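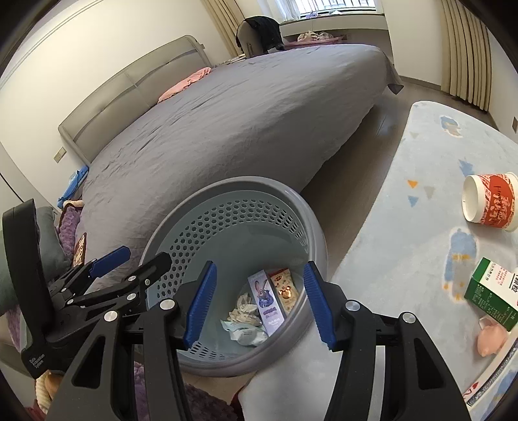
Hi Jean,

You asked for something you could read over coffee, so I'm keeping this short and skipping the spreadsheet. It's Sat 4 July and I'm typing with the fan on, so forgive any typos!

Household demos, Okeke task set

We now have 315 clean demos on the server, all done by hand with the grippers, no robot involved yet. Most are pick-up-and-toss runs: grab a piece of trash, carry it over to the bin, let go. It sounds like the dullest job in the world, and some afternoons it is, but I've gotten weirdly fond of it. You start noticing how much you do without thinking, like turning your wrist before you've even closed on the thing.

The bedroom set is the one I'm happiest with. Lutholm had been sending us runs from kitchens and offices, all hard flat counters, and the policy got spoiled. Beds, soft covers and curtains with daylight coming through give it a lot more to chew on. I'd like to do two more homes before we call this part finished.

Paper cups are still the item I'd warn you about. Squeeze too hard and the wall buckles, squeeze too little and it rolls right out of the pads. What works best for me is coming in on the two ends, base and rim, with the cup lying on its side.

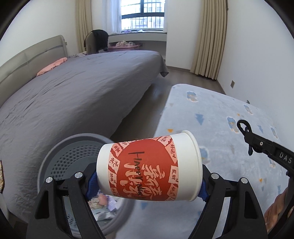
Soft wrappers are a different headache. They're easy to grab but they like to hang on to a pad when you open up, so I've asked everyone to hold still over the bin for a beat before backing away. Ikier changed their replay tool so we can mark that moment, and it has saved me a ton of scrubbing through video.

What went wrong: we threw out more than 6 hours of recording in the spring when the left and right clocks drifted apart. My fault, I skipped the sync check on a busy morning. It's now the first step on the sheet and I haven't skipped it again.

Money is fine. The pads wear faster than I planned, so I'd like to move a little out of travel to cover spares - let me know if Prilell needs a form for that or if an email will do.

Next up is training on the full set and trying it on the arm at Lutholm. I'm hoping to have first numbers for you in October. If you want to come by and toss some trash yourself before then, just say when.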